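We use cookies to remember your settings and to count visits. Accept all | Manage choices

Dean Kettle
Last updated: December

Thread. I've had the Kozan two-arm bench cell from Altumar on trial in the back workshop at Hostell. Notes for anyone thinking of buying or hiring one.

Task for the trial: thin hand tools and a shallow tray. Long, narrow, easy to drop, and they roll.
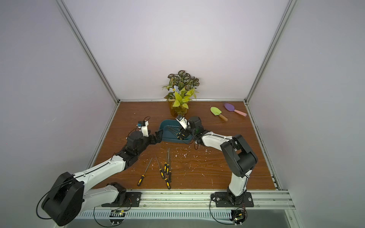
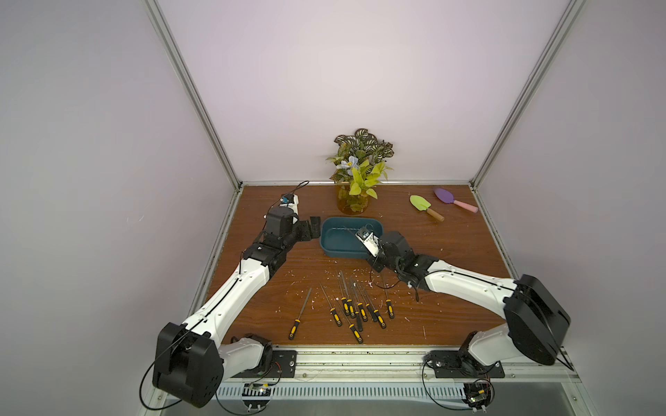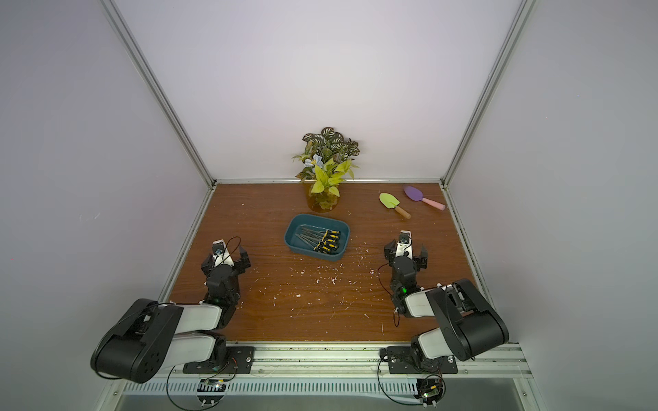
What you get for the money is two arms, the front rail, the enclosure and the Viven control software. Assembly took me and Bakari Mushi 2 evenings, most of it on cabling. The boards sit under the arms with their wires exposed, and the cables loop down over the front to reach them, so I'd want a cover on that before putting the cell anywhere people walk past. Altumar say a cover is an optional extra. It should be in the box.

Lighting: pale walls help. The previous unit I tried had bare mesh sides and the software kept losing thin shafts against the clutter behind. Fewer lost picks on this one, same lamp overhead.

Handles are the easy part. A fat yellow-and-black grip gives the jaws something to close on. The shafts are another matter. If the software picks a point too far forward, the tool swings and you spend the next minute recovering it.

Tools lying close together and nearly parallel are the worst case. The arm will go for one and nudge its neighbour. Liudmyla Hnatiuk suggested having one arm steady the tray while the other works. Slower per tool, fewer retries. We kept it.

Software: Viven is plain and mostly sensible. Jobs are saved as steps you can edit by hand. The undo only goes back one step — an odd limit for something at this price. Logs export as plain text, good.

Support: rang at 4 in the afternoon with a calibration fault on the right arm. Ambros Nägeli rang back within 35 minutes and talked me through it. No complaints there.

Hire terms: 19 days minimum, deposit of £2,000, delivery both ways included. Damage to the jaws is charged separately, so read that page.

Would I buy? For short runs of mixed small tools, yes, with the cover. For one part all day long, a fixed jig is cheaper and quicker. Ebbe Torvik has the next slot and wants to try it on drill bits. Will add his numbers when I get them.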